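Grikow, 15 April 2021 – Kestow, a company for vehicle preparation and returned goods, has put a robot into daily work at its hall in Grikow. The machine comes from the supplier Durkora and takes over part of the picking and checking which was until now done fully by hand.

The hall has 70 employees. According to the company, no position is removed. Two colleagues per shift now plan and supervise the robot's tasks, and nine more will be trained for this role until the end of April.

"Our people did a lot of bending and reaching, and this was the most frequent complaint in our staff survey," said Gion Haslinger. "We wanted to change this first – the speed can come later."

Shelf with mixed goods, and floor mats with white edging:

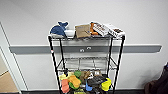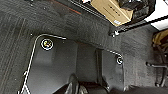

Reto Trummer sees the matter with more reserve. He told the works meeting that the new tasks are welcome, but that looking at a screen for a full shift is also tiring, and he asked that the colleagues change places every two hours. Kestow has agreed to this for the trial period.

In the preparation phase the employees wrote down 571 single work steps and decided together which of them should stay with a person. The list is open for changes and hangs in the break room.

Press contact: Kestow, Mösli office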